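Review: Plistley Cover Compare, the in-branch and online health cover comparison service

Plistley Cover Compare is offered to people who wish to weigh up private extras and hospital cover before they join or change funds. It may be used on the web, by telephone, or at a staffed desk in the Wiltden pharmacy group. This review considers all three. It was prepared by the consumer services desk, with testing by Debashish Rathnayake and a second reading by Jinlong Shen.

Setting up an account took four minutes on the website. The service asks for age band, household type, postcode and any current cover, and then presents a list of policies that can be sorted by premium, excess or waiting period. Each policy opens on a single page in everyday words, with the full fund document one click away. The glossary is good. Terms such as "restricted" and "excluded" are explained where they occur, and our reviewers seldom had to leave the page to check a meaning.

The list is less complete than the home page suggests. Plistley compares policies from 19 funds, and several smaller member-owned funds are absent. A notice to this effect appears at the foot of the results, in small grey type. In our view it should be placed at the top, before any ranking is shown.
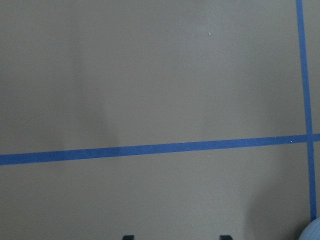 Does Plistley charge the customer for using the service?

There is no fee at any stage. Plistley receives a commission from the fund when a policy is taken out, and the rate differs between funds. The adviser must state this before an application is lodged, and did so on each occasion we applied.

The telephone line was answered promptly in the morning and slowly after 5 pm, when one call was held for nearly 24 minutes. Advisers were courteous and knew the products. One of them, when asked about dental limits on a Bhuiyan family policy, quoted the figure for the previous membership year — an error that was corrected by email the same afternoon, with an apology and the current schedule attached.

The Wiltden desks are the strongest part of the service. A licensed adviser sits with the customer, works through the same questions as the website and prints a summary to take home. No pressure was applied to sign on the spot. Appointments are advisable in December, when many households review their cover, and privacy at the desk is limited. Customers who need to discuss a medical condition may prefer to telephone.

Switching was tested once, from an Eltow hospital policy with a comparable level of cover. The clearance certificate was requested on our behalf and waiting periods already served were recognised by the new fund. The former direct debit had to be cancelled separately, a step the confirmation letter mentions only on its second page.

Overall, the service is recommended for first-time buyers and for those who would value speaking to a person. Experienced members with a smaller fund should obtain a separate quote from that fund before deciding.

Rating: 4 out of 5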